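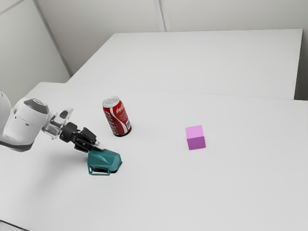

Gráinne Gilmartin wrote to the list before the visit to ask whether the demonstration would be given in simulation only, and several members replied that this should have been stated in the invitation. I am opening this thread so that the matter may be discussed in one place.

The open day at Grangate was held in August and attended by 25 members. The morning session concerned Prandmont, the simulator used by the handling group. The arm was shown working with a drinks can, a pitcher-like container and a plain cube on a bare table. Members who attended are invited to record their observations below.

Secretary, Visits Section

---

juvgate_user

I wish to thank the hosts for a well-prepared morning. I must however register some disappointment. The invitation referred to "a demonstration of robotic handling", and I travelled for over two hours on the understanding that I would see a machine at work. What we were given was a large screen. The same material could have been sent to members as a file.

---

p.ormerod

I do not share that view. The presenter stopped the simulation whenever a question was put, moved the viewpoint and started again from the same position. On the Wijesinghe visit last year we stood behind a barrier and most of the party could see very little.

The approach to the container was, in my opinion, the most useful part of the morning. A can standing upright presents much the same shape from every side. A container with a handle, resting as this one appeared to be, does not, and the choice of where to place the fingertip deserves the time that was spent on it.

---

juvgate_user

I accept the point about the viewpoint. My concern is with contact. A simulated fingertip meets a simulated edge under whatever friction the programmer has entered. I asked which value had been used and was told that it would be confirmed. Has any member received it?

---

Gráinne Gilmartin

I have not received the friction value. I did obtain the number of trials, which stands at 1,451 for the full set of objects. I was unable to establish how many of those concerned the container, and I would advise against quoting the figure until we know.

---

p.ormerod

Agreed. The handout gives 21 objects in the set, so an even division should not be assumed.

---

hallam_b

May I ask that future visits allow longer for questions? Ours were closed after 8 minutes, and the coach did not leave until half past three.

---

Secretary, Visits Section

The comments above have been noted. Grangate has been asked to supply the friction value and a breakdown of trials by object, and both will be posted in this thread when received. The wording of invitations will be amended so that simulated and physical demonstrations are clearly distinguished. Members wishing to claim travel expenses should use the usual form.

We use cookies to keep you signed in and to remember your display settings. By continuing to use this forum you agree to their use. Accept | Manage settings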